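**Can a county commissioner keep voting while suspended?**

Posted by Sumaiya Siriwardena
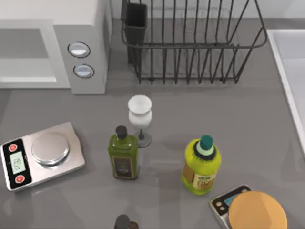 One of our commissioners in Tillard County was suspended in June pending an ethics inquiry. The notice says he is "relieved of duties with pay." He still showed up at the last meeting and voted on the Varkholm road contract, which passed by one vote. Does that vote stand? I called the clerk's office twice and got two different answers.

**Varkach_resident**

Depends on who suspended him. If it was the governor, he is out of the seat until it's settled and the vote can be challenged. If the board did it on its own, check your charter. In many places a board can censure a member but can't take away the vote. Ask the clerk for the signed order, not the press notice - they often don't match.

Also look at the deadline. Ours was 6 weeks to file an objection and we missed it.

**D. Ye**

They all do this. Nothing will happen.

**millpond**

Agree with the first reply. I'd add that you can ask the board to take the vote again at its next meeting. We did that over a drainage contract. It took a petition with 1,000 names, but they put it back on the agenda and he sat that one out.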